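Stinder Community Help
Teaching by hand and by remote

Hand-held grippers or remote control for a first pick-and-place task?
Posted by Mattes Ostermann, 6/29/23

Hello all, and thank you in advance for reading, because I know I go on a bit.

I help run a small group that meets in a shared office, and over the spring we got it into our heads to teach an arm to put a small ball into a clear box on a table. We have tried two ways of showing it. First we drove the arm by remote control with a pair of Zapata handles, which was great fun but terribly slow. Then we switched to hand-held grippers with marker cubes on them, where you simply do the job yourself and the software works out where your hands went. I loved that right away! My first evening with them I did more runs than I had managed in two weeks with the handles.

Now the trouble. We have 200 good demonstrations from the hand-held grippers and 29 from the remote control. The policy trained on the hand-held set reaches for the ball beautifully and then, when it gets to the box, it dithers. It goes over the rim, comes back, goes over again, and sometimes lets go too early. The one trained on the remote control set is clumsy everywhere, but it never dithers. I would have expected the bigger set to win easily.

So I'm wondering whether I should go back to the handles, mix the two sets, or record more with the hand grippers. Also, does it matter that different people in our group have different habits? One of us is very quick, and I am told I hover.

Thanks again. I'm at the Wurnanum end of things for software, if that makes a difference, with the default settings everywhere.

Mattes

3 replies

pellworth_j

Hi Mattes, and welcome. I smiled at "I am told I hover," because I think you may have found your own answer there.

When you work with hand-held grippers it is so easy and natural that everybody does the task their own way. One person swings in from the left, another comes straight down, a third stops above the rim to have a little think. All of those are fine ways to put a ball in a box, but the policy has to learn from the whole pile, and at the moment over the rim it has seen people wait, people drop, and people back up and try again. With the remote handles you were probably so busy just keeping the arm steady that you always did it the same slow way, and so your 29 runs agree with each other.

I would keep the hand grippers. Before you record again, sit down together and agree on one way of doing it, out loud, in plain words. Ours for a similar job went something like this:

Start with both grippers open, at about chest height.
Reach for the ball with the right hand, close, lift straight up.
Carry it over at one steady speed.
Go over the middle of the box, lower until the fingers are inside, open.
Come straight back up and stop the recording.

If you fumble, throw the run away. I know that hurts when it was nearly perfect. The exception is if you want the policy to learn how to recover, and then I would record recoveries on purpose, in a separate folder, once the plain version works.

One more thing to look at is the room itself. We do ours in a big open office too, with people coming and going, bags on the floor and chairs that never end up where they started. I used to think I had to clear everything away first. I don't anymore, and a bit of ordinary mess in the background seems to have done our policies good. What I do fuss over is where the operator stands and where the table is, so that the reach is one a real arm could make. A person can lean and twist in ways your arm can't.
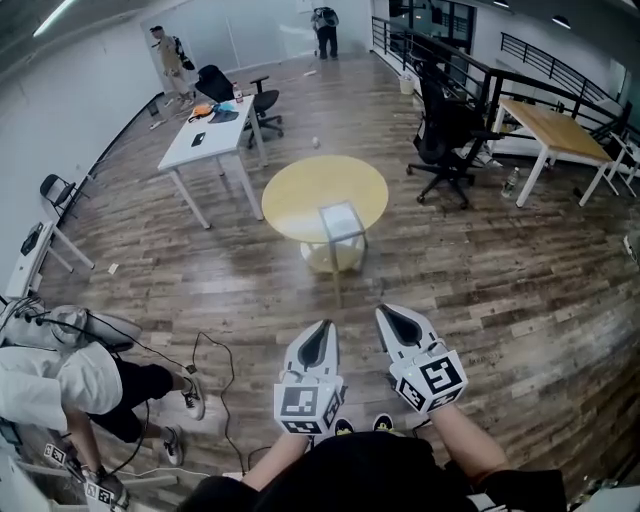 Mattes wrote back that the lean was something he had never thought of, and wanted to know whether he could fix it after the fact or whether the old runs were lost.

They aren't lost! Most of them, anyway. Go through the recorded paths and check each one against what your arm can reach. Wurnanum has a reach check under the review tab, and it puts a red line wherever the arm would have to fold through itself. Anything with red near the box I'd leave out. My guess is that the quick person's runs will mostly survive and that some of yours will too, so don't feel bad about the hovering. If a run is good apart from a long wait over the rim, you can trim the wait, though I would do that by hand the first few times so you can see what you're cutting.

And do have a look at the clear box while you're in there. See-through plastic or glass is hard on cameras, and the rim can all but vanish depending on the light. If your policy can't tell where the edge is, it may dither for that reason no matter how tidy your demonstrations are. Try one small batch with a strip of colored tape along the rim. If the dithering goes away, you've learned something for the price of a bit of tape.

stairs_and_wires

Go with remote control. The arm is the arm, and you know it can do the motion because it just did. We had 463 hand-held runs last November and ended up starting over with the handles.

tansy.b

I'm fond of both, so let me put in a word for mixing, with a caution. We train on the hand-held runs first and then finish with a short round on the remote ones, so the policy gets its general sense of the job from the big set and its last manners from the small one. Our final count was 605 hand-held for a folding task, and I wouldn't have had the patience to do even a quarter of that with handles.

The caution is about timing. If your hand-held clips and your remote clips run at very different speeds — and they will, because nobody drives an arm as fast as they move their own hands — you need to slow one down or speed the other up before you put them together. We missed that the first time and got an arm that rushed, froze, and rushed again. The Stido converter does it with one setting, called match pace, and it's off by default.

I do agree with pellworth about agreeing on the steps first. We wrote ours on a card and taped it to the desk, and it's still there with coffee on it. Also calibrate your markers again after anyone drops a gripper. Let us know how the tape goes, Mattes, I'd love to hear!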